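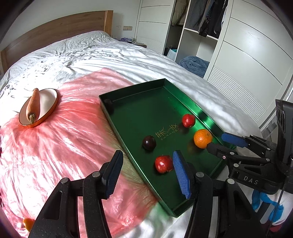 The green tray and the carrot plate, on the spare bed.

Print this post
E-mail this post

We have 2 square feet of usable bench in the Stikelby flat, so on Wednesday the fruit and veg got sorted on the bed. Pink plastic sheet down first, over the white cover, then the trays and plates on top.

The green metal tray is the long one with the gold characters on the bottom. I like it for fruit because the sides are raised and an apple can't roll off onto the floor. The carrot gets the white plate with the orange rim.

Leafy greens go on the round plate with the dark rim. Strawberries bruise if anything sits on them, so they go straight on the plastic, and so do mandarins when the tray is taken. It was a mild day and the whole job was done in 20 minutes.

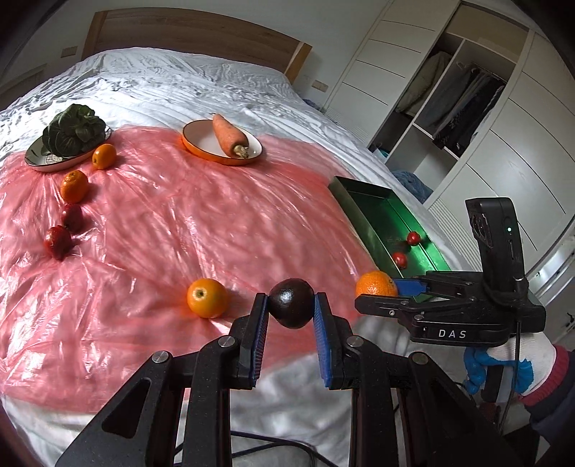
What went where afterwards

Greens and carrot to the crisper. Avocado to the windowsill, and I'll check it each morning. Tomatoes stay out of the fridge. The sheet gets wiped, folded and put back under the sink.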